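Ticket 457: laptop bench, chargers and cables mixed up
Queue: Room equipment
Opened by: Kelly Clegg
Site: Putmont, second floor
Priority: low
Status: pending parts

Reported problem
Silver Huawei laptop drops to battery while plugged in. Charge stops at 80 percent and does not resume until the plug is reseated. Gray ROG laptop on the same bench not affected.

Log

1. Checked wall outlet with a desk lamp. Outlet good.

2. Swapped power strip for the spare from Kershaw stores. Fault remained.

3. Traced leads from the bench end. Several black cables are tangled together and carry no labels, so charger and display leads cannot be told apart without pulling them. Bench and adjacent equipment:

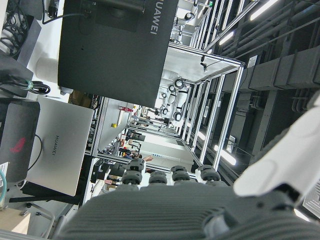
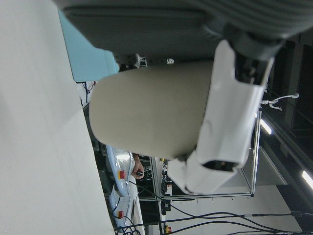 4. Unplugged all leads at the bench.

5. Tested the Huawei charger by itself. Charge dropped out when the lead was flexed within 2 inches of the plug. Suspect broken conductor at the strain relief.

6. Borrowed a matching charger from the Stokau room. Laptop charged past 80 percent and held for over 200 minutes. Battery and charge port ruled out.

Action
Replacement charger requested through Rovance, same rating as the original. Old charger tagged DO NOT USE. Recoil spare cables and fasten with ties. Label both ends of every lead before reconnecting.

Open items
Return borrowed charger to Stokau when the part arrives.
Cable labels: last roll used up in September, reorder.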